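Forum > Workshop and Finishing > Indoor furniture
Topic: Hardwax oil or water-based varnish for a light table top?

I am restoring tables for a small reading room and I would like to hear opinions before I buy the product. We want to keep the light color of the wood, if possible, and the public will use the tables every day.
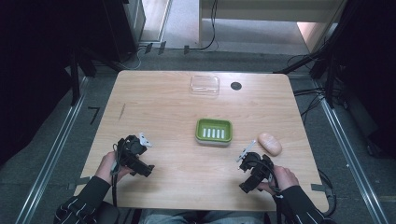
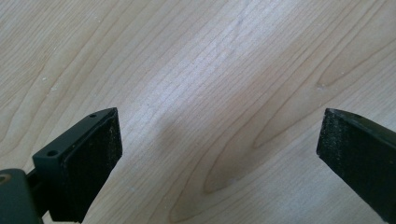
Light wood tone, as on the table top in both.

Posted by Clotilde Brunet
Member, 62 posts

The reading room is in the old Orel building and it opens in July. My tables are solid ash, sanded to bare wood. People will put down coffee cups, bags and wet umbrellas. My budget is small, and I have 15 tops to finish.

The seller recommends Flovereck hardwax oil, two thin coats. My colleague prefers Cirillo, a water-based varnish in matte. I made a test piece with each of them. The oil made the ash a little yellow — not ugly, but warmer than I wanted. The varnish stayed pale, but it feels like plastic under my hand.

Which one would you choose?

sandpaper_kid wrote:
Varnish, three coats, finished. With public use you don't want to oil 15 tables again every year.

marten564 wrote:
I don't agree with sandpaper_kid. Varnish is fine until the first deep scratch. Then water goes under the film, you get a gray spot, and you must sand the whole top. With oil you repair only the place that is damaged. I have oiled the tables in our canteen for a long time and I spend one evening on it, with a cloth.

sandpaper_kid wrote:
One evening for how many tables? And do you have coffee rings?

marten564 wrote:
Six tables. Yes, there are rings, if the cup stays overnight. I rub them with a fine pad and a drop of oil.

Clavurero wrote:
Clotilde, ask your seller for an oil with a little white pigment. It works against the yellow tone. Make the test on the same wood and wait a week before you judge, the color changes while it cures. And please lay the used cloths flat outside to dry, they can catch fire by themselves.

Clotilde Brunet wrote:
Thank you to everybody. I did not know about the white pigment, I will ask tomorrow. One more question: how fine should I sand before the oil? I stopped at 120 and the seller says 150.

sandpaper_kid wrote:
For varnish I go to 180. I still think you will regret the oil.

marten564 wrote:
150 is good. Don't go to 2000 as some people do for shine, the oil cannot enter the wood any more.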